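Suchbegriff eingeben Suchen
Startseite Fragen Werkstatt Elektronik Neueste Anmelden
Lesezeit: 3 Minuten

Handkamera am Greifer: Umrechnung auf Tischkoordinaten driftet nach hinten weg

Frage von Larysa Maksymiv

Ich baue in unserer Gemeinschaftswerkstatt in Primmont einen kleinen Tischarm mit Zweifingergreifer. Die Steuerung ist eine Cavorer-Platine, die Kamera sitzt am Handgelenk und schaut schräg nach vorn über die Arbeitsfläche. Auf dem Tisch liegt eine Bahn mit Gitter, an der ich die Umrechnung von Pixeln auf Tischkoordinaten mache. Ich klicke vier Kreuzungspunkte an, rechne daraus die Homographie und fahre danach Punkte auf der Fläche an.
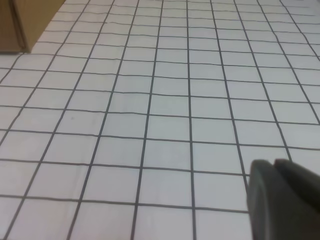 In der Nähe der Finger passt das gut, da liege ich unter einem Millimeter. Je weiter der Punkt nach hinten rückt, desto schlechter wird es. Im hinteren Drittel sind es bis zu 13 Millimeter, und zwar nicht immer in dieselbe Richtung. Die Linsenverzeichnung habe ich vorher mit einem Schachbrett bestimmt, der Fehler dort war klein. Den Arm habe ich im Juni neu verschraubt, mechanisches Spiel schließe ich weitgehend aus.

Liegt das am flachen Winkel, am Gitter oder an meiner Rechnung?

3 Antworten

Antwort von Vasilis Begović

Nimm eine bessere Kamera. Hatte ich auch, mit höherer Auflösung war Ruhe.

Antwort von Špela Dervishi (als hilfreich markiert)

Vermutlich kommen zwei Sachen zusammen.

Erstens das Gitter. Die Linien haben kleine Knicke und laufen in Wellen, besonders in den mittleren Reihen. Die Bahn liegt also wohl nicht plan auf. Eine Homographie setzt aber eine Ebene voraus. Bei flachem Blick macht sich eine Welle viel stärker bemerkbar als von oben: Schaut die Kamera unter 18 Grad auf die Fläche, verschiebt ein Millimeter Höhe den Punkt schon um gut drei Millimeter.

Zweitens die vier Punkte. Wenn du genau vier nimmst, geht jeder Klickfehler voll in die Rechnung ein, und hinten sind die Zellen im Bild nur noch schmale Streifen. Ein Pixel daneben ist dort eine ordentliche Strecke auf dem Tisch.

So würde ich vorgehen:

Die Bahn auf eine Glasplatte oder eine steife Platte kleben, vollflächig. Klebestreifen am Rand reichen nicht.
Mit dem Stahllineal prüfen, ob die Zellen alle gleich groß sind. Bei Plotterdrucken stimmt der Maßstab oft in einer Richtung nicht.
Statt vier Punkten 33 oder mehr nehmen, über die ganze Fläche verteilt, und mit RANSAC ausgleichen.
Für die Kalibrierung den Arm höher fahren und die Kamera steiler stellen, etwa 70 Grad. Zum Greifen kannst du danach wieder flacher werden – dann brauchst du allerdings die Hand-Auge-Kalibrierung, sonst gilt die Matrix nur für die eine Pose.

Falls du auch Kartons oder Klötze anfahren willst: Nur der Fußpunkt auf der Fläche lässt sich so umrechnen. Die Oberkante landet viel zu weit hinten.

Kommentar von Larysa Maksymiv: Danke. Die Bahn war gerollt und ist nur an den Ecken fixiert. Ich klebe sie auf und melde mich.

Antwort von Stavros Popescu

Ergänzend: Autofokus abschalten, falls die Kamera einen hat. Bei mir hat er immer auf die Finger scharfgestellt, und damit ändert sich die Brennweite ein wenig. Die Verzeichnungswerte vom Schachbrett stimmen dann nicht mehr. Bei der Isaksson, die ich am Arm habe, geht das nur über die Treibereinstellungen und ist nach jedem Neustart wieder weg.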